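Sorting out the small stuff
August 15, 2023

I have been putting off the box room since June. Most of what was in it came from my aunt's house, and the rest was toys, offcuts, screws, old keys and two bags of things I had labelled "misc" when we moved. Last week I finally started, and I went by colour and size before anything else, with open bins so I could see what I had.
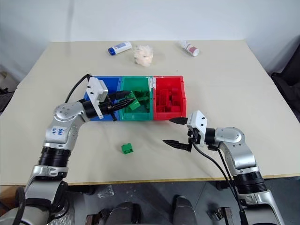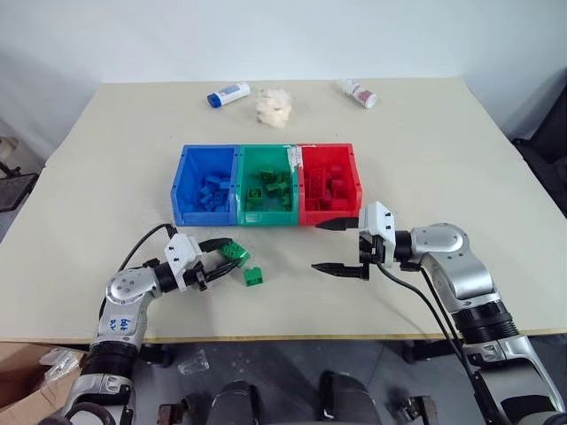

Bricks by colour, one bin each.

Why I stopped using lids

For years I bought boxes with lids. I stacked them neatly and then never opened them, or I opened the top one and put everything in that. Nesrin Aksoy, who I used to share a flat with, kept her whole sewing kit in open trays and could find a button in the dark. I thought it looked untidy. I now think she had it right.

An open bin gets dusty, that is true. I wipe mine out when I notice. Against that, I put things back in them, and I never managed to do that with a lid. The lids from the old boxes are now under plant pots.

Colour or type?

People who are serious about building bricks will tell you to sort by shape. Hollis Baptiste told me so at some length when I mentioned it. His argument is that you can see a red piece in a pile of mixed colours, but you can't easily see one small flat piece in a pile of red. I see his point, and if I had 10 drawers I might do it his way.

I don't have 10 drawers. The children who visit are four and six, and they can put a red brick with the red bricks without asking me. They would not keep up a system with hinges in one place and wheels in another. So colour it is, for the toys at least.

For the screws I went the other way and sorted by length. I did the long ones first and gave up at the very short ones, which have gone in a jar. I bought a pack of 100 small paper bags for this and used hardly any of them, so if anyone nearby wants paper bags, let me know.

The keys

There was a biscuit tin of keys from my aunt's. I tried every one in every lock I could think of, including the shed and the gas meter cupboard. Two fitted. One was for our own back door, and I had been looking for it since last winter. The rest I kept for a week out of guilt and then took to the metal bin at the tip. I did keep one large old one with a brown tag that says Hallier on it. I don't know if that is a person or a place. My mother thinks it was a shop.

Paper

Paper was the worst of it and took three evenings. I made a pile to keep, a pile to shred and a pile to ask my brother about. The last pile was the biggest. He came round, looked at it for five minutes and said to shred it, apart from a letter from Valdis Luik, an old neighbour of my aunt's, about a boundary fence. It is two pages long and quite cross. We both read it twice.

I also found 200 blank postcards, still in their wrapping. I have started using them for shopping lists.

What is left

The box room now has a floor. There is a lamp I can't decide about, a roll of carpet that is going on Freecycle, and one "misc" bag that I have not emptied. The shelf along the back wall needs another bracket before I put anything heavy on it — I leaned on it and it moved.

I have the paint for the window frame but want a dry spell first. The carpet roll is just under two metres wide and has a small stain at one end, if you are local and want it before I list it. You would need to collect.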